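Der Rückstand

Als der Planer zum dritten Mal abstürzte, war es kurz nach acht, und im Büro von Norkent lief nur noch die Lüftung. Ich startete ihn neu und las das Protokoll von hinten. Episode 202 war sauber durchgelaufen. In Episode 203 lag die rechte Hand auf einmal einen halben Meter unter dem Tisch, dann wieder darüber, und dazwischen fehlte alles.

Der Fehler saß in der Zeitzuordnung, so viel wusste ich seit September. Die Posen der Marker kamen mit einem Stempel an, die Kamerabilder mit einem anderen, und Stovari, unser Werkzeug zum Zusammenführen, nahm den erstbesten, der passte. Meistens passte er. Bei schnellen Bewegungen lag er um 119 Millisekunden daneben, und der Regler lernte daraus, dass man einen Becher greift, indem man hinter ihn fasst.

Mein Vorgänger hatte in den Quelltext einen Kommentar geschrieben: »Hier nichts ändern, Nurnix hängt dran.« Nurnix war der Dienst, der die Greifpunkte schätzte. Ich hatte ein Jahr lang nichts geändert. An diesem Abend löschte ich den Kommentar zuerst und danach die Zeile darunter.

Es dauerte bis halb elf, bis alles wieder baute. Ich schrieb einen Puffer, der auf beide Stempel wartete und Lücken als Lücken stehen ließ. Der alte Code hatte sie gefüllt – mit geraden Linien, durch Tischplatten hindurch. Dann ließ ich alle 458 Episoden neu rechnen und holte mir Tee aus der Küche.

Auf dem Rückweg machte ich das Licht im Flur aus. Der Bildschirm zeigte die erste Episode, bei der die Zuordnung vorher gescheitert war.

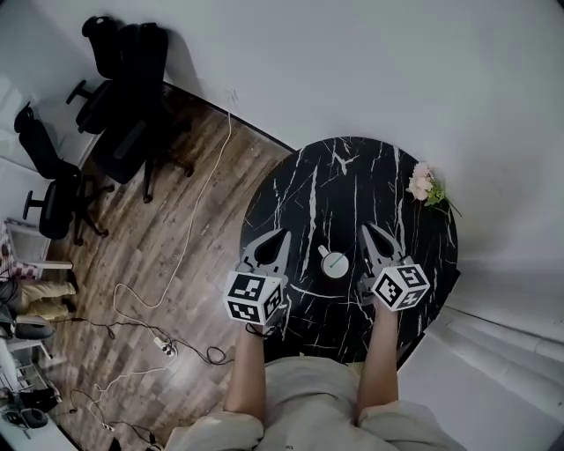 Ich schob den Regler am unteren Rand ein Stück weiter. Die beiden berechneten Posen blieben über der Platte, links wie rechts. Nurnix meldete einen Greifpunkt, verwarf ihn und meldete 3 Bilder später denselben noch einmal, diesmal mit höherem Vertrauen. Das hatte er früher nie getan.

Ich trug die Änderung ein und schrieb in das Feld für die Begründung: Zeitstempel. Dann löschte ich das Wort und schrieb zwei Absätze. Als ich fertig war, stand der Zähler bei Episode 204, und der Tee war kalt.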